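15th April

Home at last, shoes off, tea made, and my head is still in the robot room. I promised myself I would write down the good days as well as the grumbly ones, so this gets a page.

Kamala and I had the bench to ourselves for the first hour (Fedir's bus again), and we spent it going over the sorting task for the June showing at Skerton. Both arms have to work the same pile of blocks without knocking elbows, and the middle of the table is where all our trouble lives. Stefaniia thinks we should give each arm its own half and be done with it. I do see her point, but then why have two arms at all? We went back and forth until Ms. Sasaki came over and asked, very kindly, how many runs we had recorded. 600, I said, quite proud of myself. She wants 1,020 before we train anything again. Oh well!

So we got down to it. I took the left arm and Kamala took the right, and I think we are finally learning each other's habits – she goes in low and slow, and I hover too long and then rush.

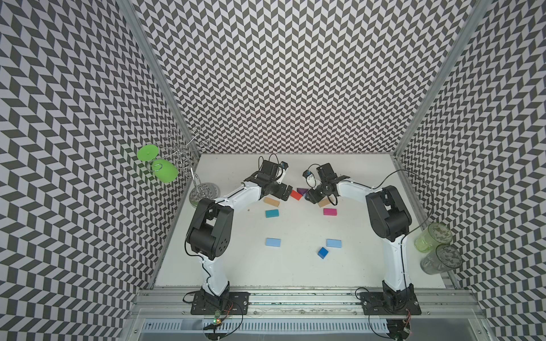

I told her she should call out before she closes her gripper, and she said I should stop humming, and both of these are fair. Fedir turned up in time to do the file names, bless him, and he found 2 runs from last week saved under the wrong task, so tomorrow I have to go back through those with him. I must also remember to bring the small screwdriver, and to write to Lukian about the Joltemetti entry form before he asks me a third time.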